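Is the Clanton Creek path open to bikes past the second bridge?

Posted in Trails and Parks

I want to ride from the Alholm Road lot to the Halasness overlook in December. The city map shows the path as shared use all the way, but a sign at the second bridge says foot traffic only. Which one is right?

halasness_rider
The sign is right. The last 3 miles were changed to foot traffic when the bank was rebuilt, and the map hasn't been updated. You can lock up at the bridge. There's a rack with 16 spaces.
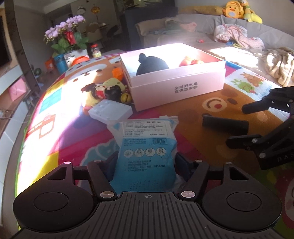 Face mask package with wearing diagrams

If you want to ride the whole way, take Cordeiro Road instead. It has a shoulder most of the way and comes out at the upper lot. The climb is 329 feet, mostly at the end.

tmb97
I've ridden past that sign plenty of times and never got a ticket. Just go slow.

creekside_walker
Please don't. The path is narrow past the bridge and there are blind corners. The parks office in Clanton will mail you the current rules if you call before 4 p.m. Gates at the Alholm lot close at dusk in winter, so check the board when you park.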